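The Fruit Bowl Years
By Beatriz Salgado
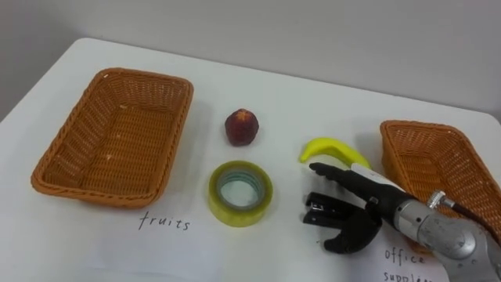 A wicker basket on a white table, with "fruits" written by hand just in front of it.

I grew up in a house where the fruit bowl was a kind of museum. Two lemons, an apple that had been there since we moved in (my brother swore this was true), and a banana you could smell from the stairs. My mother bought fruit every week with the best of intentions and then we all ate crackers. So when I tell you that I now eat fruit every single day and can bore you for an hour about pears, please understand how far I have come!

It started with a move. I took a job in Trungate, which is a town with one decent bakery and a whole lot of orchards, and the apartment I rented sat above a produce shop called Wieczorek. You had to walk past the crates to get to my door. Every evening I came home tired and hungry and there were plums right there at hip height, so I bought plums. I didn't have a plan. I was just lazy and the fruit was closer than the supermarket.

The man behind the counter most evenings was Duarte Leitão, and he would not let me pick my own peaches. I'd reach for one and he'd say, "When are you eating it?" I thought this was such a strange question. Who knows when they're going to eat a peach? But he wanted an answer, tonight or tomorrow or Saturday, and then he'd dig around and hand me something different each time. The tonight peach gave a little near the stem and smelled like candy from a foot away. The Saturday peach was hard as a baseball and smelled like nothing, and by Saturday it was perfect. I'd been buying seven identical rocks on a Sunday my whole adult life and wondering why they all went bad on the same afternoon.

Anyway, pears. I thought I hated pears until I was 34. Pears ripen from the inside out, so if you wait until the whole thing feels soft you've got mush in the middle. You press up by the neck with your thumb, and if it gives, eat it that day. Duarte told me this while he was also arguing with a delivery driver, and I went upstairs and ate a pear over the sink and had juice down to my elbow and called my mother. She said, "You hate pears." I said, "I know!"

After a while I got nosy and asked where everything came from, and he sent me out to see a grower at Fendbridge, nine miles up the valley. I went on a Wednesday in October, in the wrong shoes. It was the tail end of the apple harvest and everyone looked like they could sleep standing up. They grow 13 kinds of apple there and I had heard of three. One was called the Fallari, a squat yellow thing with rough brown patches, ugly as a potato, and they told me the stores wouldn't touch it. I bit into it and it tasted like an apple that had been introduced to a pineapple at a party. I bought six pounds of them and carried them back on the bus in my lap.

What got me was how much of the work was looking. A picker would cup an apple, tilt it up and either take it or leave it hanging, all in the time it took me to scratch my nose. I tried and I was terrible. I yanked one and took a piece of the branch with it, and a woman on the next ladder made a noise I can still hear. You lift and roll, apparently, and a ready apple lets go.

I do want to be fair to the supermarket, because I still shop there and so does everyone I know. It's cheap and it's open at ten at night. But the fruit there has been chosen for how well it travels, and a strawberry that can ride in a truck for days is a tough little customer. Buy the ugly, local, in-season thing when you can find it, and in February eat oranges. That's the time for them. I used to buy melons in February, and I'd stand in the kitchen chewing this cold pale wedge and thinking melons were overrated.

Storage is where people write me letters. (I mentioned bananas in this magazine once and the mailbag was something else.) So, what I do. Tomatoes stay out on the counter, and yes, I'm counting them. Apples go in the fridge if I've got more than a few days' worth, well away from the lettuce, which they will ruin. Berries go in the fridge dry, and get rinsed when I'm about to eat them. Peaches and plums sit out until they smell like something, then they go in the cold for a day or two at the most. Bananas I leave alone and buy fewer of. The fruit I can see is the fruit I eat, so most of it lives out in the open, in the spot where I drop my keys.

And cook the sad ones! I spent years feeling guilty about wrinkly apples. Now they get chopped, skins and all, into a pot with a splash of water and a pinch of salt, lid on, low heat, and twenty minutes later I have something to put on yogurt. Soft plums I halve and roast with a little sugar until the edges go dark. My friends think I'm making an effort when I serve this. I am clearing out the kitchen.

I added up my receipts last year, mostly to settle an argument with my brother, and my haul from Wieczorek for the summer came to $195. He thought that was outrageous. I asked him what he'd spent on iced coffee and he changed the subject.

I've since moved across town and there's a pharmacy under my apartment now, so I have to go out of my way. I still go. Last week Duarte asked when I'd be eating the pears and I said Thursday for two of them and Sunday for the rest, and he went digging in the back of the crate.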